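Chapter 4: Sorting and Storing Small Soft Toys

Zaid Tannous
June

Soft toys are among the hardest things in a playroom to keep in order. They have no flat sides, they do not stack, and a shelf that holds six of them neatly at breakfast will have dropped half of them by lunch. This chapter deals with the small ones, the kind a child can hold in one hand. Larger toys are covered in Chapter 5.

The open basket is the usual answer, and in most homes and nurseries it is a good one. It can be filled without care, it can be carried to wherever the toys have been left, and a child of two can use it without help. Its weakness is depth. In a deep, round basket the toys at the bottom are forgotten, and the child tips everything out to reach them.

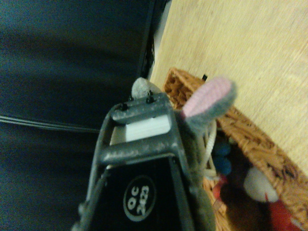

Fig. 4.1 Plush toys and a wicker basket, with a light wooden floor beyond.

Wicker has been used for this work for a long time. It is light, it lets air through, and a knock against a door frame does it little harm. Check the rim and the inside before use. Broken ends of cane will pull threads from plush, and they scratch fingers as well. Ends can be trimmed with side cutters and rubbed down with fine paper.

Many small toys are sold with a hanging loop of cord or string. The loops catch on one another and on the weave, so that lifting one toy brings up two more. Decide early whether the loops are wanted. If the toys will never be hung up, cut the loops off close to the seam – but look first to see that the stitching there does not also hold the toy together.

The shape of the basket matters more than its size. A long, shallow one spreads the toys out, and a child can pick by colour or by a face without digging.

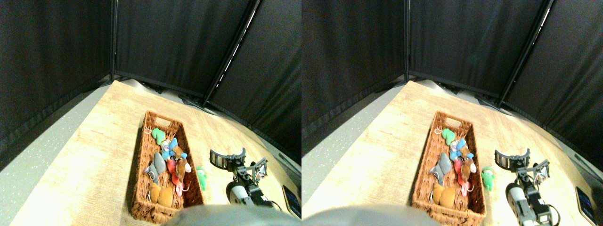
Zaid, I would go further and say that depth is the only measurement worth writing down. At Braneck we labelled every basket by length for years and it told the staff nothing. – Khalaf

The point is a fair one, and the exercises at the end of this chapter ask for depth first. In the Jarkix playroom survey, which listed 422 soft toys, over 50 had been at the bottom of a deep container when the sorting began, and the children had stopped asking for most of them.

Before filling any basket, lay the toys out on a table or a clean floor. Set aside those that need washing or mending. What is left can go back in, with the larger bodies first and the smallest toys on top.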